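Vistden library to charge for printing again

25 March 2022

Free printing at Vistden library will end in April, bringing to a close an experiment that was meant to last 3 months and somehow managed 14.

The town council agreed last night to bring back a charge of 10p a page for black and white and 30p for colour. Cardholders will get their first five pages each week for nothing, a concession won after an hour of debate in which one councillor described paper as "a basic human need, up to a point".

The free scheme was brought in to help people with job applications, benefit forms and school work. It did that. It also helped with a 303-page family history of the Ntuli Road allotments, several hundred lost cat posters (the cat was home by the second batch) and what staff believe to be the complete rules of a board game, in two languages, neither of them spoken by the person collecting it.

According to the report put before councillors, the busiest day of the scheme saw 637 sheets go through the one working machine. The other machine has carried a handwritten "engineer called" sign for so long that the sign itself has been replaced.

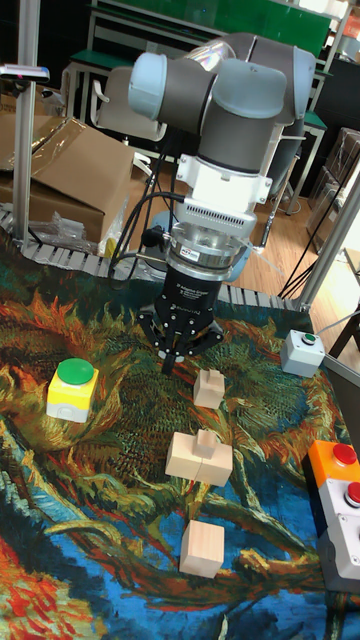
Toner was the real trouble. The library's supplier, Stosero, put its prices up twice over the winter, and by February the printing budget had gone the way of the budget for new large-print thrillers, which it had been quietly eating. Readers of large-print thrillers noticed. The council received 132 letters on the subject, a good number of them printed at the library.

Opponents of the charge say it will hit the people who need the service most. They wanted a daily limit and a polite word with the heaviest users. The report notes that a polite word was tried in the autumn and led to a complaint, four pages long, with a colour chart.

Those in favour pointed to neighbouring Matach, where printing has cost 15p a page for years and the library has bought new chairs. Several speakers returned to the chairs. One had been over to sit in them.

A proposal to charge only for colour was defeated by a single vote. A second proposal, to print the minutes of the meeting on both sides of the paper, was carried with no discussion at all.

Payment will be by coin or card at the front desk. The coin box on the machine still works but takes only the old pound, and the council has no plans to change it this year - a new one would cost more than the box is expected to collect.

Anyone claiming benefits can apply for a further 20 free pages a month. The application form runs to two sides and can be picked up at the desk, or downloaded from the council's website and printed at home.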